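Notebook, February

Sandbox runs, Pullthorpe samples

Started at 8.40. Fault box levelled and wiped down. The aim for today is to see whether a weak layer under the sand pack changes where the first thrust comes up, or only when. Last month's runs had no weak layer at all and the thrusts came up in sequence from the moving wall outwards, as they should. The Pullthorpe section doesn't look like that. The outermost fault there cuts the youngest beds but the one behind it cuts them too, and Yến thinks both were moving together. I'm not sure yet.

Sand is the same quartz sand as before, sieved twice. Coloured layers are dyed from the same bag, so the grain size should match, but I haven't tested the dyed sand in the shear cell and somebody needs to before we write anything down as a result. For the weak layer I used the glass beads, sprinkled by hand and scraped flat with the long ruler. It isn't perfectly even. Slightly thick at the back left corner of the box, going by the side glass.

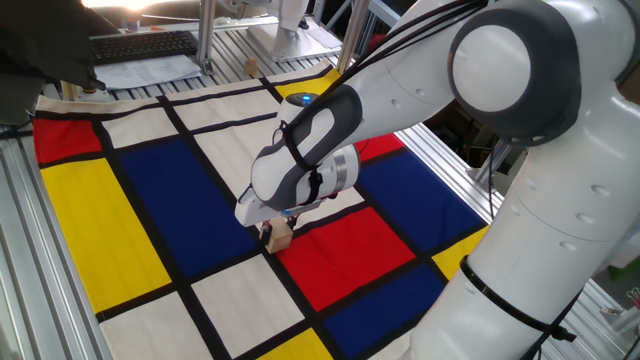

Run A, no beads, as a check. Wall pushed in 100 mm at the slow setting. First thrust appeared close to the wall, dipping back towards it, and the back thrust came a little later. Second thrust further out. Nothing new, and it matches the January drawings well enough that I'm happy with the box. Surface slope at the end looked the same as before by eye. I forgot to take the slope with the gauge before I started digging the sand out, so that number is missing for Run A. Do it first next time.

Run B, beads across the whole base. Very different. The sand stayed almost flat for a long while and I thought the motor had stopped. Then a thrust came up much further out than in Run A, and a gentle fold grew between that and the wall. The limbs are nearly equal. This is what the books say a weak base should do, and it's good to see it come out of our own box. The fold isn't cut by anything until late in the run, when a small fault comes through the steep side.

Side glass was gritty again by the end of Run B and I think it was dragging on the sand. The layers near the glass lag behind those in the middle. Wiped with the antistatic cloth and it was better afterwards. We should cut through the middle of every model and ignore what we see through the glass, at least for anything we measure.

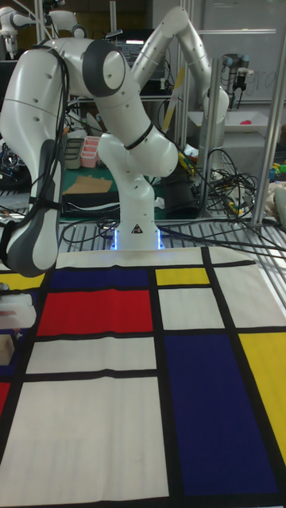 Spent the hour before lunch on the map side of it. The trouble with the Pullthorpe sheet is the same as ever: the beds are drawn as flat blocks of colour with hard black edges, and the contacts in the field are nothing like that. Most of them are covered. Where Hoàng drew a fault straight across the valley there is one exposure on it, in the stream, and the rest is joined up from the shape of the ground. Drawn that way a map starts to look like the Mondrian-style cloth on the table, thick black lines and a plain rectangle of colour between each pair, and you forget which lines were walked and which were guessed. I've gone over our copy and dashed every contact I can't find in the field notes. It's a lot of dashes. The western fault survives, the middle one is dashed for nearly its whole length, and the eastern one I've left solid for now because Brisa says she has dips from both sides of it.

Need from Brisa: those dips, with grid references, and whether the bedding in the stream is right way up. The ripple marks in the hand sample suggest it is, but the sample has no up arrow on it. Please put up arrows on samples.

After lunch, Run C. Beads on the outer half of the base only, plain sand under the inner half. It took a long time to build, because the edge of the bead layer has to be straight and it kept slumping. In the end I laid the ruler down as a dam, filled both sides to the same height and lifted it out. There is a small dip in the layer where the ruler was. I don't think it matters.
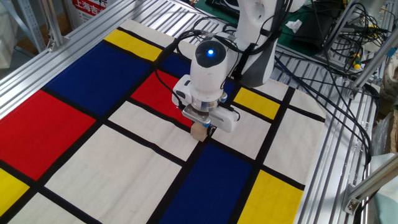 Run C started like Run A, with a thrust near the wall, and then jumped straight out past the edge of the beads. The piece between the two faults moved along as one slab with hardly any bending inside it. I had wanted to explain this to the second-years with a drawing and I now think a block is better. Something like the small pale wooden one in the gripper over the patterned mat would do: push it along a cloth with clear lines on it and anyone can see how far it has gone and that it hasn't changed shape. Moving without bending is the part they find hard, as they expect every bed near a thrust to be folded. Do the block first, then show them the cut section from Run C.

Both faults in Run C did slip in the last part of the run, by the way. The inner one had gone quiet and then started again once the outer slab had thickened up. Measured 3 mm of new slip on the inner fault from the offset of the top blue layer. That is close to the limit of what I can read off a wetted section with a ruler, so I won't lean on it.

Wetted the model, left it, cut two slices. The first crumbled at the outer end. The second is good and is in the tray under the window, labelled Tranodon C2. Please don't move it until it has been drawn.
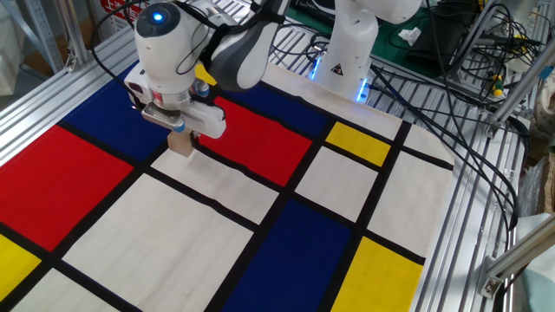 Yến Đoàn read this over at four and thinks 3 mm is enough to count, provided a repeat gives the same sign, and that I'm being too careful about the ruler. Her other point was that the edge of the beads is where the outer fault came up, so Run C may only be telling us where I put the edge. She would like it moved towards the wall and run again before we compare anything with Pullthorpe.

Fair point. If the outer fault follows the edge, it's the edge we are mapping. Run D will have the edge moved in by a quarter of the box length, everything else as Run C. If the inner fault starts again in that one too I'll be more willing to believe it.

Also to do:
Shear cell test on the dyed sand, blue and red separately.
Slope gauge before digging out.
Copy the motor settings from the Flilent file into this book, as the file is on the old machine.
More beads. There is enough for Run D and not much after that.
Check whether the back left corner of the box is low. Level says no, but the beads were thick there in both B and C.

Box emptied and left with the lid on, 5.30. Sand is back in the bins by colour, apart from the mixed lot from Run B, which is in the bucket and shouldn't go back in with the clean.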